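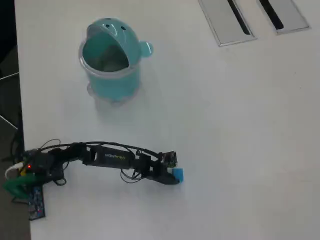

## Small containers, and what goes in them

I have been working through the small stuff in the house since the end of last year. The big things went quickly. A chair either stays or goes. The small things took most of the winter, and I still have a drawer to do.

My rule is that anything smaller than a walnut has to live in something with a lid. Dice, beads, spare buttons, the little cubes from a counting set. Without a lid they end up in the vacuum. Before I started, I was keeping them in sandwich bags, and the bags went into a shoebox, and nothing ever came back out of the shoebox.

Ghazala Malik told me to stop buying storage and look at what I already had. She has three kids and a smaller place than mine, so I listened. I went through the kitchen cabinets and the hall closet and came up with 12 containers that could do the job. I had been about to order a set of drawers from Brosetti. I closed the tab.

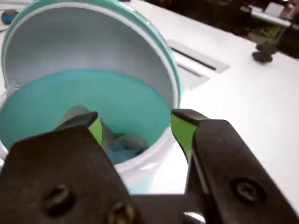
*Lid tilted back, teal on the inside.*

The lid matters more than the size. I tried a Luviment jar first, the kind with a screw top, and it was a nuisance. You need two hands to open it, and if you're already holding something you have to put that down first. A lid that stays on the container and just tips back is much easier. It also can't get lost, and I have a bag of lids in the closet that belong to nothing.

A wide mouth helps too. I gave away two tall narrow canisters for that reason. You couldn't get your fingers to the bottom, so you had to dump everything out to find one thing.

I do the sorting at a table, never on the floor and never on the bed. I tried the bed once and was finding beads in the sheets until March. 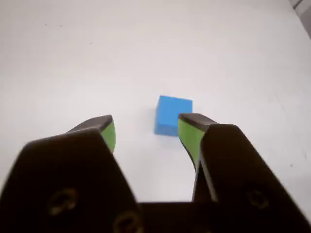
Color is the other thing I've changed my mind on. I used to think the surface didn't matter as long as it was flat, and I sorted on a brown patterned tablecloth for years. Then I moved everything to a plain table and it went much faster. A small blue cube on a white top is easy to find, even when you're tired and the light is going. On the old tablecloth I would have put my elbow on it. I've since folded the tablecloth and put it in the donation pile, along with the placemats.

Marthinus Moodley sorts by color and thinks I should too. I went the other way and sort by what the thing belongs to. If the counting cubes come in several colors, they still go in one container, and the colors can mix. He says this is why I can never find a red one. He may be right, but I rarely need a red one.

Here is how I do it now:

- Clear the table first, at least the part you'll work on.
- Open the container before you pick anything up.
- Do one kind of thing at a time.
- Stop after 15 minutes. I get careless after that.
- Close the lid, even if you're coming back.
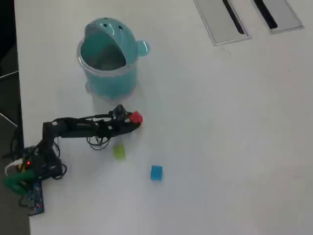 Where to stand the container took me longer to settle than it should have. I kept it right by my hand at first and knocked it over more than once. Now I put it farther back and leave the middle of the table for the pieces. Tables with cable openings need a bit of thought as well. The two metal grommet covers toward the corner of this one each have a slot in them, and I'd keep beads well away from those. Cubes are less of a worry -- they stay where you put them. The pale ones are harder. A yellow-green cube you can see through nearly disappears on white, so those are the ones I pick up first.

The animal shape was not something I would have chosen on purpose. I like plain boxes. But a container with eyes and an ear gets put back where it lives, and the plain ones tend to wander off to other rooms. I now have 5 on the shelf, all different, and I know what's in each of them without a label.

The last drawer is the one under the phone. It has keys in it, and batteries, and an envelope marked Skollus that I haven't opened yet. I'll do the keys first.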